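Polham Shared Workspace Adds Sink and Water Station

POLHAM - People who rent desks on the upper floor of the Manzano building no longer have to go downstairs to fill a cup. A small sink and a water dispenser were put in along one wall in January, and both are now open to all tenants.

The building has 60 desks spread over two floors. Until this winter the only tap was in the ground floor kitchen, which gets crowded at lunch and is locked at 6 p.m. Tenants on the upper floor had been asking for their own since the building opened to renters.

"It was the first line on every survey we sent out," said Anselmo Cuesta, who manages the space. "People wanted water close by. They did not care much what it looked like."

The work was done by Gultex, a Polham plumbing and fitting company. Crews ran a new supply line and drain up from the floor below and set the sink into a small white cabinet against the wall. Cuesta said the job cost $806 in parts, with labor covered under the building's yearly service contract. The water was shut off on both floors for one morning while the line was connected.

The dispenser stands beside the sink and takes a bottle on top. Skirora, the company that delivers the bottles, will come every second week. Cuesta expects the upper floor to go through about 40 bottles between now and summer. Empty ones should be left by the freight elevator, not in the hallway.

The sink is meant for rinsing cups and washing hands. Tenants are asked not to pour coffee grounds or food into it, as the drain is narrow. Larger dishes still go to the ground floor kitchen. There is no dishwasher upstairs and none is planned.

A shelf for mugs will be added if there is money left in the spring budget. Cuesta has set aside $1000 for small changes on the upper floor, and part of that is already promised for new window blinds.

The ground floor kitchen keeps its current hours. Leaks or an empty dispenser can be reported at the front desk until 5 p.m.
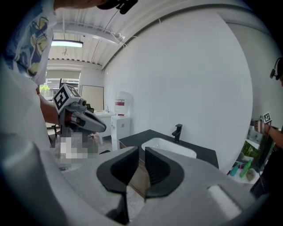 The sink cabinet and water dispenser on the upper floor of the Manzano building.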